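1/ 我在 Wilell 做了三年网店运营。最近我们改了退货的规则，结果和我想的不一样，所以想写几条记下来。中文不是我的母语，如果有用词不对的地方，请大家告诉我。

2/ 先说背景。Wilell 是一家卖家居小东西的网店，主要是餐具、靠垫、收纳用品。公司不大，仓库在 Vastesgate，客服和我们运营在同一层楼。所以客人生气的时候，我们很快就会听见。

3/ 以前的规则是：收到货以后 14 天之内可以退，运费由客人自己付。这个规则写在网站最下面，字很小。我进公司的第一个星期就问过，为什么写得这么小。同事回答说，一直是这样的。

4/ 去年秋天，老板参加了一个零售方面的讲座，回来以后说，我们也要做免费退货。我当时是反对的。我担心有人一次买五个靠垫，退四个。靠垫很轻，但是体积大，寄回来的运费比盘子还贵。

5/ 我写了一份三页的报告，解释为什么不应该做。老板看完了，很有礼貌地说谢谢，然后还是决定做。这件事让我学会一个中文词，叫“走流程”。

6/ 九月我们开始试。不是全部商品，只有餐具和小件收纳可以免费退，靠垫和地毯还是老规则。退货标签由 Villca 提供，客人在家里打印，或者在取件点给店员看一个码。

7/ 第一个月，一共有 140 件退货。前一个月是 83 件。我看到这个数字的时候，心里有一点高兴，因为我的报告里写的就是这样。现在想起来，这种高兴不太好。

8/ 后来 Kavitha Palaniappan 把每一件退货的原因都看了一遍。她没有用系统里的分类，因为系统里大部分客人选的是“其他”。她去读了客人写的留言。有的留言写得非常长，有一位客人写到了自己的婆婆。

9/ 她发现，多出来的那些退货里，有 53 件是同一个原因：颜色和网页上的不一样。客人觉得不满意，以前也觉得不满意，只是以前要自己付运费，就算了，留在柜子里，以后再也不来我们这里买东西。

10/ 这句话我想了很久。“就算了”的客人，在我们的表格里是看不见的。表格里他们是成功的订单，没有退货，没有投诉，利润正常。

11/ 所以我们做的第一件事是改商品页面，规则暂时不动。每一个颜色，除了名字以外，再写一句普通的说明。比如“雾蓝”，后面加上“偏灰，灯光下面看起来更深”。以前我们的颜色名字很好听，可是没有信息。“远山”是什么颜色？我到现在也不能确定。

12/ 写这些说明比我想象的难。我们三个人坐在一起，对着同一个碗，一个人说是绿的，一个人说是蓝的，我说的那个词中文里好像没有。最后我们决定，有争论的颜色就把争论也写进去：“有的人觉得偏绿”。客服说，这一句客人很喜欢。

13/ 第二件事是尺寸。盘子以前只写直径，现在也写深度，再加一句能不能放进一般的洗碗机。这个是 Kirsty Dow 提的建议。我们还把尺寸从页面下面移到价格旁边，在手机上不需要往下拉。

14/ 第三件事是退款的时间。以前仓库收到货、检查完，再通知财务，客人要等九天才能看到钱。现在取件点一扫码，小金额的订单就直接退款。财务部开始的时候很不放心，我理解他们，我自己也不放心。

15/ 系统方面我们遇到了麻烦。订单用的是 Grusix，它可以自动退款，但是不能区分“全部退”和“退一部分”。有一位客人买了六个杯子，退一个，系统把六个的钱都退了。她自己写邮件来告诉我们。我们请她把那个杯子也留下。 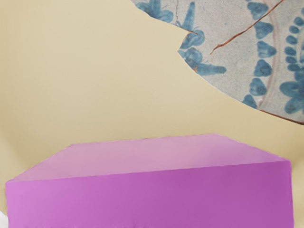 16/ 上一条发出去以后，Kirsty Dow 回复我：部分退款的问题不用等软件更新，可以在下单的时候把同款商品拆成单独的行，每一行一个编号，退哪个就扫哪个。缺点是发货单会变得很长，仓库的人可能会抱怨。

17/ 谢谢 Kirsty，这个办法我们下个星期试一试。发货单长的问题，我想可以只打印总数，编号放在码里面。我先去问仓库，这一次我不写三页的报告了。

18/ 有人私信问我，免费退货到底赚不赚钱。我只能说我们自己的情况：运费确实多了，这个没有办法否认。可是退过货的客人里，有不少人后来又下了单，而且买得比第一次多。时间还太短，我不敢说一定是因为这个规则。

19/ 也有人问，会不会有人故意占便宜。有的。有一个账号买了两套餐具，过完节就寄回来，盒子里还有一张别人写的贺卡。我们退了钱，把贺卡也寄还给他了。

20/ 靠垫要不要也免费退，我们还在讨论。我的意见还是反对，不过没有以前那么坚决。如果你们的店卖体积大的东西，请告诉我你们怎么计算这个运费，是平均到每个订单里，还是单独算？

21/ 补充一点：第 6 条里说的取件点，目前只有城里有。住得远的客人还是要自己打印标签，家里没有打印机的，可以写信给客服，我们把标签寄过去。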